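Does varying the start positions really help with imitation learning?

Mirela Bragança
I'm writing up a small sorting project for my course and I keep reading that you should move the objects between demonstrations. We recorded 152 demos with everything in the same spots, and the policy looks great until somebody nudges a jar, then it grabs at thin air. Do I have to start again from scratch, or can I mix in some new ones? And how do people report this sort of result fairly?

Trerkel
Just get more data. Ours was rubbish as well until we did.

Brândușa Manole
No need to bin your 152! We had the same trouble on our two-arm sorting task (Kumden, if you want to look up the write-up) and kept all the old demos. What we added was 14 new ones for each of 4 layouts, with jars and tins shifted and the bins left where they were. I also swapped a few of the groceries, as ours had learned the colour of one lid and very little else – embarrassing, but easy to miss.

For reporting, keep 2 layouts that never go anywhere near training and give those scores separately. Don't average them with the familiar ones, it hides the very thing you're asking about. Say how far you moved things too, in centimetres, and put in a photo of the table so people can judge how cluttered it was (I always want this and hardly anyone includes it). I'd also write down what counts as a miss before you run anything.

Handing an item from one arm to the other was our worst bit by far, so test that on its own if you have it.
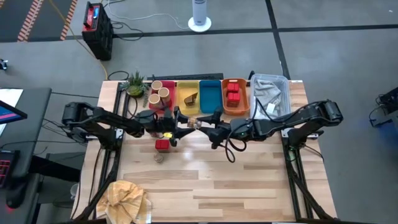
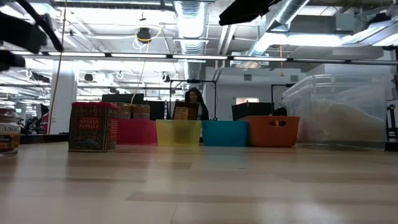
Coloured bins along the back of the table, with a big clear one at the right-hand end of the row.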